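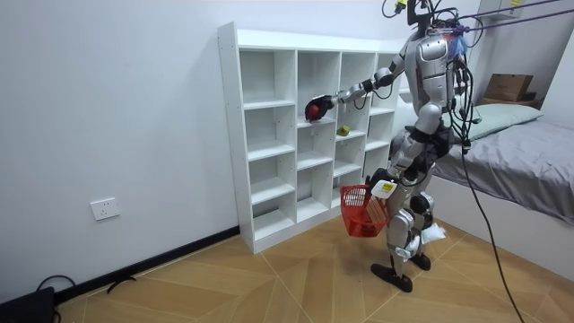 Surely a robot that has been told to stop stays stopped, a reader from Tirkside wrote after our last piece on household machines, and if it doesn't, what exactly is the big red button for?

October
By our technology writer

It was a fair question, and I took it to the person at Ackroyd who runs the shelf trials, mostly because she had recently spent a good part of her working life on the answer. She asked me to leave her name out. "My mother reads everything," she said, "and she already thinks I'm going to be strangled by one."

The job the robot had been given was about as dull as jobs come. Walk up to a shelf with a shopping basket in one hand. Use the other hand to take things off the shelf and put things on it. Don't knock the shelf over. The people who pay for this sort of work would like to see humanoids putting away groceries in ordinary houses, and an ordinary house has a bed in the way.

"People want backflips," she said. "I've got a machine that can put a piece of fruit in a cubbyhole and I'm meant to apologise for it. You try writing the software for putting fruit in a cubbyhole."

The trouble came late one morning, in the middle of a session that had been going well enough for everyone to be bored. The reaching arm began to shake a little at the elbow. It wasn't alarming, she said, it was more like somebody who'd had too much coffee, but the rule is that you stop for anything you can't explain, so she stopped it.

The arm froze where it was, out in front with the hand near the shelf, and the other one went on holding the basket. The motors held their positions. Everything did what the manual says it does. There were two people in the room, her and a technician on the laptop, and they went through the logs, found nothing they liked the look of, and went to lunch.

"I'd like it recorded that we ate at our desks," she said. I said I'd record it.

Thirty-four minutes after the stop, she went back in and cleared it so they could walk the robot away from the shelf and park it. She was standing between the robot and the shelf when she did. She knows she shouldn't have been. She'd gone in to look at the elbow, and the handset was in her pocket, and it seemed a long way to walk around the bed.

The robot picked up where it had left off. It still had half a reach to finish, and it finished it, with her shoulder in the road.

"It wasn't fast," she said. "If a toddler had done it you'd have said ow and moved. I said something else and moved. But it kept on pushing for a bit, because as far as it knew the shelf was a little further on and I was just, I don't know, thick air."

She had a bruise and a cup of tea, and filled in the form. The form has a box headed "What was the robot attempting to do?" and she wrote "Its job."

I asked what she'd expected to happen when she cleared the stop. She said she'd expected what everybody expects, which was for the thing to stand there and wait to be told something new. That is how the older controller behaved. Ackroyd had moved over to one supplied by Osell two weeks before, and the newer one kept a queue. If you paused it, it saved its place, like a bookmark. That's lovely when a cable snags and you want to carry on without setting the whole run up again. It's a good deal less lovely when the bookmark is a punch.

"And in fairness to Osell, it's written down," she said. "There's a line about it. It's in the part about saving time."

She showed me the line. It is one sentence long and very cheerful.

What bothered her more was that there were two kinds of stop and they felt the same from where she stood. One cuts the power to the joints, and then the robot goes limp and hangs off its ropes looking like washing. The other asks the controller to hold still. Both made the robot stop moving, and both were on the same handset, close enough together that in her notes for the whole of the previous month she had written "stopped it" and never once said which.

The limp one is the safe one. It is also the one people avoid, for reasons she was frank about. A robot that goes limp has to be stood back up, checked over and talked round, and whatever it was carrying ends up on the floor. So over time everybody had got into the habit of using the polite stop, and nobody had decided on it at all.

"You could have watched us for a week and thought we were being careful," she said. "We were stopping it constantly. We were brilliant at stopping it."

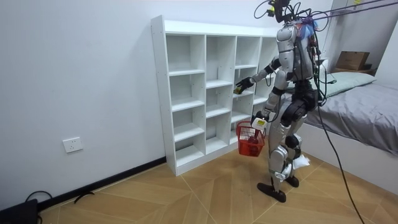

The elbow, in the meantime, was a bit of a letdown. She'd been hoping for something grand. It was a connector that hadn't been pushed all the way home, and when the arm was stretched out the signal came and went. The technician found it with his thumb. It clicked. He did it again to make sure, and she said the click was the most irritating sound she'd heard all year, considering how much paper it had produced.

I wondered whether there was a version of this in which the fruit-fetching robot just noticed it had a person in front of it. She laughed for longer than I thought the question deserved.

"It's looking at the shelf," she said. "That's what we asked it to look at. When it was reaching it had one idea in its head, and then it had thirty-four minutes' sleep and woke up with the same idea."

There is meant to be a force limit that makes the arm give up if it meets something solid. There was one that day too. It had been set for the edge of a shelf, since the hand brushes the edge fairly often and they'd got sick of the robot giving up every time it touched the furniture. Somebody had raised the number. She'd gone back through the settings to find out who, working up a speech as she went, and it was her.

The changes since then aren't glamorous. Clearing a hold now empties the queue, so the robot comes back with nothing to do, and if you want it to carry on you have to ask for that separately. Osell sent the patch without any argument, she said, and a longer sentence for the manual. The force limit went back down, and the robot gives up on the shelf edge as often as it used to, and they all put up with it. There's tape on the floor. You clear a stop from behind the tape or you don't clear it.

They also put the two stops on separate handsets, which went badly. For a few days people kept picking up the wrong one, and one afternoon the robot went limp with the basket on its arm because somebody had wanted to pause it and answer the phone. Now they're back on one handset, with the buttons at opposite ends and different shapes so you can tell by feel.

Another outfit, Cleltusov, asked if they could have her incident write-up, as they were about to switch controllers themselves. She sent it. They wrote back to thank her and to say that their own people had read it with great interest and that they would be retaining the resume feature, for productivity.

"So I rang them," she said.

And?

"And they're thinking about it. I told them where to stand while they think."

I put the reader's question to her before I left, the one about what the red button is for. She took a while over it. She said the button does stop the robot, and she'd press it again tomorrow without a second thought. The part she'd never been trained on was the other end, the starting again, which takes one press as well and which she had been doing several times a day with a sandwich in her hand.

They were due to run the shelf again that afternoon. She went off to look for the tape, as a bit of it had come up by the door.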